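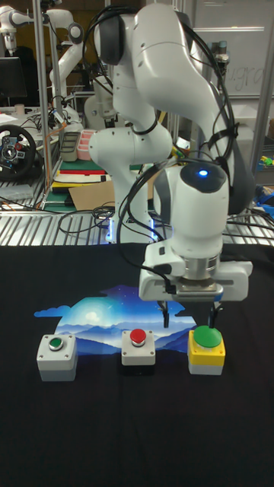

Pushing the button at the Dandgate crossing: does anybody wait?
Final report, intro to field methods, spring section

Background

The crossing at Dandgate is the one between the library and the row of shops with the Maihi coffee place. Everybody on campus uses it. Everybody complains about it too. The complaint is always the same - you push the button, nothing happens, you go anyway. I wanted to know if people really do go anyway or if we just say we do.

There is some reading on this. Older studies mostly care about accidents, which I had no way of looking at. Newer ones care about waiting. General idea is that people have a limit, and once they hit it they stop looking at the signal and start looking at the cars. Makes sense. I did not find anything on a street as small as ours, so the limits in those papers may not carry over. Most are from big downtown roads with four or more lanes. Dandgate has 2.

Question

Do people who push the button wait for the walk sign more often than people who don't? And does being in a group change it?

Method

Sat at the window counter in Maihi with a notebook. Later switched to Usow on my phone because my handwriting was getting bad and I couldn't read my own tally marks. Watched only the people starting from the shop side. From the window you can't see the library side button well, there is a tree.

For each person I wrote down: pushed or not, alone or in a group, waited for walk sign or not. If somebody got to the curb and the sign was already on walk I left them out. Same for bikes. Same for anybody who turned around and went back in a shop.

Target was 200 people. I got 185 usable ones. The rest were thrown out because I lost track in the lunch rush or a delivery truck parked in front of the window. I went on 4 afternoons in February, always starting at 1:30. So this is an afternoon, cold weather sample. Should of done mornings too but I have lab. 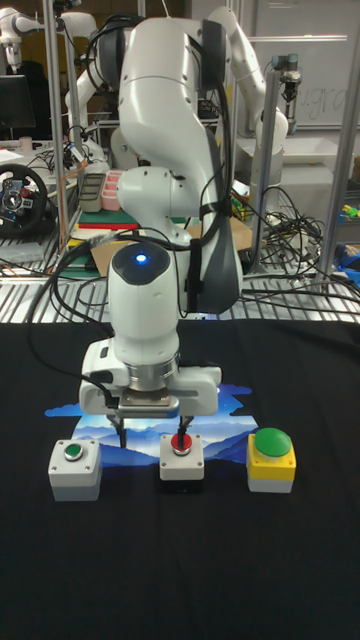

A problem with the coding came up right away. What counts as waiting? Somebody can stand there for a long time and still cross on red at the end. I decided waiting means both feet on the curb until the sign changes. Stepping into the gutter early counted as not waiting. That is strict, and probably makes people look worse than they are. Kept it the same all the way through though, so at least the comparison is fair.

Groups were the other problem. If one person in a group pushes, did the whole group push? I said yes. If half a group went and half stayed, I coded each person by what their own feet did.

Results

People who pushed waited more often than people who didn't. The gap was clear on each afternoon, not only in the total. Full table is in the appendix.

Groups were messier. I expected groups to be more careful and they weren't. What I saw over and over was one person going early and the others following, sometimes without looking. When nobody went first the group would wait the whole cycle, talking. So a group seems to go one way or the other as a unit, and it depends on the first person. My coding sheet had no box for "went first" so this is only from notes in the margin. Would add that box next time.

Also, a lot of people pushed a button that somebody else had already pushed. Some pushed it several times. I started noting this too late to use it.

Discussion

The easy reading is that pushing makes you wait. I don't think I can say that. People who plan to wait are probably the ones who bother pushing, and people who see a gap in traffic just walk. To really test it you would need to change something about the crossing and I am not allowed to do that.

What might matter more is feedback. The unit at Dandgate is an old Grirnov and it gives you nothing back, no light, no click. You push and you can't tell if it took. The one up by the gym beeps. I would guess people trust that one more but I didnt observe there so it's only a guess.
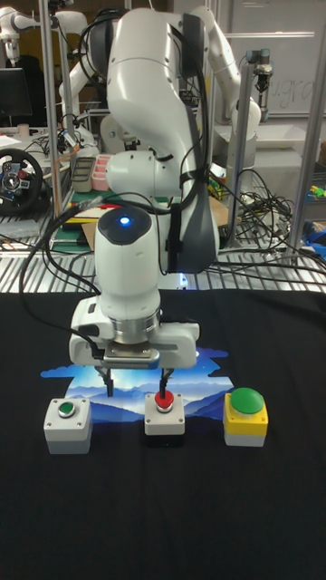

Savita Rathore read the draft for peer review and disagreed with the feedback idea. Her point was that traffic was light at 1:30, so people crossed early because it was easy and not because they doubted the button. She also said my strict gutter rule hits the no-push people harder, as they tend to arrive walking and never really stop. She suggested noting the number of cars in view when each person reaches the curb.

I think she is right on the traffic part. I have no car counts at all. Less sure on the gutter rule - plenty of pushers stepped down early too, and those got counted against them the same way.

Limits

One crossing, one side, one observer, one time of day. No check on my coding by a second person. Some people probably got counted more than once on diferent days, since it is a small campus and I wasn't tracking faces.

What I would do next

Same crossing in the morning, with a second coder on the library side. Add boxes for who went first, repeat pushes, and cars in view. Then the gym crossing with the same sheet, so the beep question gets an answer.

Appendix: tally table, coding sheet (both versions), margin notes typed up.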